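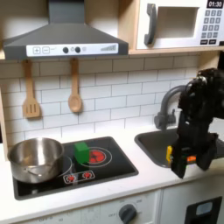 A reader of the previous edition of this page wrote that the pretend stove in the Prelby family center was always covered with pieces by noon, and asked whether it should be cleared between groups or only at closing. The guidance below answers that request and replaces the January version.

Resetting the Play Kitchen Between Groups

Before you begin
The procedure applies to all play kitchens on loan from the Flesa Toy Library. Set number 567 follows the same steps. Staff will need a soft cloth, a bowl of warm water with mild dish soap, and a dry towel.

Step 1. Clear the cooktop
Remove pans and loose pieces from the burners. Return play food and small blocks to their bin. Check each pan for pieces left inside.

Step 2. Wipe the surfaces
Wring the cloth out well before use. Wipe the countertop first, then the cooktop, then the tile backsplash. Printed controls on the hood and the microwave keypad should be wiped lightly and never scrubbed. Dry all surfaces with the towel.

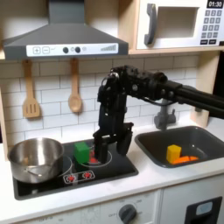 Cooking area with range hood, microwave, and hanging utensils.

Step 3. Check the utensils
Take down the wooden spatula and spoon and feel along the edges for splinters. Do not soak wooden utensils. Hang them up again by their handles, with the spatula on the left.

Step 4. Set out the pan
Place the saucepan on the left side of the cooktop with nothing in it. Report any lifting of the printed graphics on the loan card, quoting the set number.

Last revised June 28, 2024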